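Swapping the glasses for plastic cups

16 January 2025

We broke another glass last week, which made 3 since July, so I've stopped replacing them. The everyday cups are plastic now, one light blue and one pink.
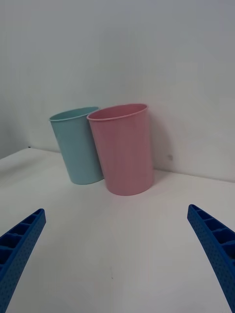 Where they live

I used to keep the glasses on the high shelf and had to fetch the step every time. The cups stay out on the table by the wall, where anyone can reach them. Blue is mine. Pink is for whoever is visiting, mostly Gergely, who drinks squash by the pint.

Washing up

They get a rinse after each use and a proper wash at night. I do the rims with a soft brush. Tea stains, so tea still goes in mugs.

The old glasses

Four left. They're wrapped in newspaper in a box under the stairs, and Njoroge can have them when he moves into the flat on Nzioka Road if he still wants them.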